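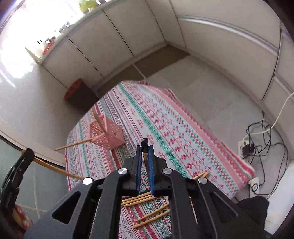 Chopsticks, then. I want to start with chopsticks, because when Lirden asked me for a talk on small household jobs I said yes before I'd thought of one, and then I went home and looked at my own table. Thin tan sticks lying every which way over a snowflake cloth, one standing up in a little pink plastic basket with a lattice side, another balanced across the rim and hanging out past the table. I'd call that a fair portrait of how most of us keep the things we eat with. (Pause here, let them look at the slide. Someone will laugh at the Christmassy cloth. Let them.)

So. How many pairs have you got at home? Don't answer out loud. Just think about the drawer. Now think about how many of them are pairs.

I grew up in a house with one drawer for everything, and the chopsticks lived at the back with the skewers and the birthday candles. Laying the table meant pulling out a fistful and rolling them about until two looked like they belonged together. I thought that was simply what laying the table was! When I moved into my own flat I did exactly the same thing for years, with a nicer drawer.

What changed it was eating at Khương, the noodle place round the corner from the old Lirden building, some of you will know it. They keep them standing in a pot on every table, and you just take two. It doesn't matter which two, they're all alike. I came home in May and threw out every odd stick I owned, and I bought one plain set, all the same length, all the same colour. Best small thing I've done in a kitchen.

(Next bit, slow down, I always rush it.)

Right, the sorting itself. Clear the table, but leave the cloth on. A cloth is good for this, it stops them rolling, and you can hear yourself think without all that clatter on bare wood. Tip the lot out. Then stand them on end in your fist, a bunch at a time, and tap the bottoms on the table so they're level. The short ones vanish and the long ones stick up and you can pull them straight out. Check the tips for splinters with your thumb. Anything rough or furry at the end goes. Anything with a crack goes. I had one with toothmarks and I'm fairly sure they were mine.

Then the container. I've tried quite a few by now and I have opinions. A tall jar looks lovely and holds water at the bottom, so if you put them away even slightly damp you'll know about it by the end of the week. A tray in the drawer is fine if you've got the drawer. A low basket with holes in the sides dries them well, but it has to be tall enough, or heavy enough, and a small light one is neither. The sticks lean, and they poke out over the edge, and you catch one with your sleeve on the way past and the whole thing's on the floor.

What I use now is a square pot from Barkilis with drainage holes and a thick base. I'm not on commission, I wish I was.

(If there's time, tell the Plindora story. If not, skip to the dishcloth.)

Plindora was the supper club I helped with, 60 people at long tables, and we had a box of 1000 loose chopsticks in the back. Plenty, you'd think. Somebody had mixed two lengths in together. I spent the whole of the starter crouched behind a curtain matching them up by feel, and I missed the dumplings. I still mind about the dumplings.

Dishcloth. Wash them by hand in a bunch, roll them between your palms under the tap like you're warming your hands up, then lay them flat on a dry cloth with gaps between. Leave them overnight. Don't pile them up, they stay wet in the middle.

Questions after this, and there are spare sticks on the side table if anyone wants to try the tapping trick — please put them back in twos.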